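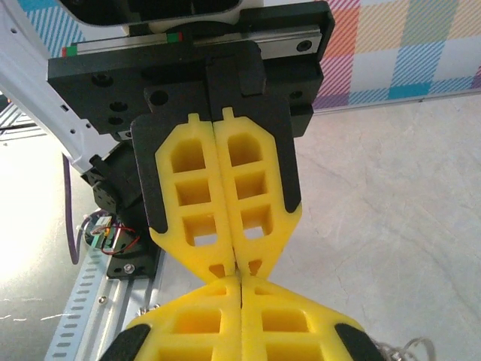

Spüli reicht bei Kunststoffteilen völlig, schreibt eine Leserin aus Pludstead, alles Schärfere macht die Oberfläche stumpf. Stimmt. Und in die kleinen Öffnungen kommt man mit einer alten Zahnbürste.

Noch schnell ein paar Sachen für die Werkstatt:

Kunststoff: lauwarm abwaschen, abtupfen, liegen lassen. Kein Aceton!! Auch nicht "nur kurz".

Führungsschienen aus Metall: erst trocken abwischen, dann ganz dünn Öl. Ich nehm das von Kurura, geht aber auch anderes. Zu viel Öl = Staubfänger.

Schrauben in Kunststoff immer von Hand, Akkuschrauber weg. Über Kreuz anziehn, am Schluss eine Vierteldrehung. Wenns knackt, wars zu viel.

Kabel: Schlaufe lassen, nicht stramm ziehen. Klettband statt Kabelbinder, den muss man sonst jedesmal aufschneiden. Rot und schwarz vor dem Abziehen mit Klebeband beschriften, vorallem wenn mehrere gleich aussehen.

Löcher auspusten: Blasebalg, Brille auf. Druckluft nur mit Abstand.

Die Dose von Amadi für Kleinteile hab ich seit April, Deckel hält. Schleifpapier kommt nächstes Mal.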